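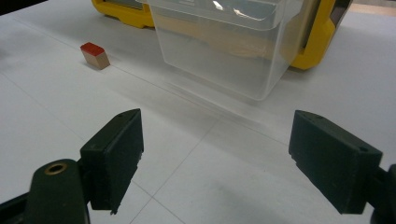 White panelled table top, seams running across.

Karkutley Small Bronzes and Ceramics Circle
Minutes of the spring meeting, April 2019

Present: Aniela Wieczorek in the chair, and a very good turnout of members, including several we had not seen since the winter and were delighted to have back. Apologies were read out from those kept away by colds and by the roadworks on the Jendale side, and the chair asked that our good wishes be passed on to all of them.

1. Minutes of the last meeting
Taken as read, with one correction. The pair of spill vases shown by the Jendale members was recorded as Staffordshire, when their owner had said only that she hoped they were. The secretary apologised and the wording has been changed. Signed by the chair.

2. Matters arising
The lamp over the handling table has been replaced with a daylight one, and everybody agreed that it makes a tremendous difference when looking at patina — the old bulb made every brown bronze look like treacle. Thanks were given to those who put it up. The question of felt pads was carried over again, as the ones sent were far too small and have gone back.

3. The Kubiak bequest
Most of the evening was given over to this, and the secretary hopes members will forgive the length of the note. The chair reminded us that the late Mr Kubiak left the Circle his collection of small animal bronzes and glazed figures, 40 pieces altogether, together with his notebooks and a shelf of sale catalogues. She spoke very kindly of him and of the many evenings he sat at the back with a hound or a heron in his coat pocket, waiting to be asked about it.

The notebooks have now been read from end to end. They are a pleasure, though his handwriting gets smaller as the years go by, and prices are sometimes given in a private code that we have not cracked. Seven of the bronzes have no entry at all. The chair felt these should be described in our list as "unattributed" until somebody has had a proper look at the casting and the undersides, and she was firm that we should not go guessing at French workshops on the strength of a nice tail. There was some good-natured argument about the standing heifer, which a number of members are sure is an early cast on account of the crispness round the eyes and hooves. Others thought it had been rather heavily cleaned and that the crispness was the work of a later chisel. It was left that the heifer would be compared with the one belonging to the Valtby museum, if they will let us bring ours over.

A discussion followed on whether the bequest should be kept together. Mr Kubiak's letter says he would like the pieces "seen and handled", and leaves the rest to us. Several members spoke warmly in favour of keeping everything. Others pointed out, quite fairly, that three of the glazed figures are badly damaged and that the cupboard is already full. Agreed: that nothing be sold this year, and that the matter come back once the list is finished.

Action: Aniela Wieczorek to write to Valtby about the heifer. Secretary to type up the notebooks as far as they can be read.

4. Cleaning and wax
A member asked whether the bronzes ought to be waxed before the summer. The chair said a soft brush and patience would do for now, and begged everyone not to use metal polish on anything, however dull it looks. She will bring her own tin of wax to the next meeting and show how thin a coat is wanted — much thinner than one thinks. Members with a piece they are worried about are welcome to bring it along.

5. Summer display
The library at Jendale has offered us its two glass cases for the whole of August, and the offer was accepted with thanks. It was felt that farm animals would make a cheerful subject and would let us show some of the Kubiak pieces alongside members' own. Offers so far include a family of pigs, a ram with one mended horn and a very handsome cockerel. Labels are to be short and in large type, after the remarks in last year's visitors' book. Pieces will be insured by the library up to the usual limit, and owners of anything more valuable should speak to the chair beforehand.

6. Subscriptions
To stay at £5 for another year. Carried without a vote.

7. Any other business
The biscuit tin is empty and has been for some time. A member kindly offered to fill it. The chair thanked everyone for coming and for being so gentle with the herons.

The next meeting will be in the same room, with tea beforehand for those who would like to look through the catalogues.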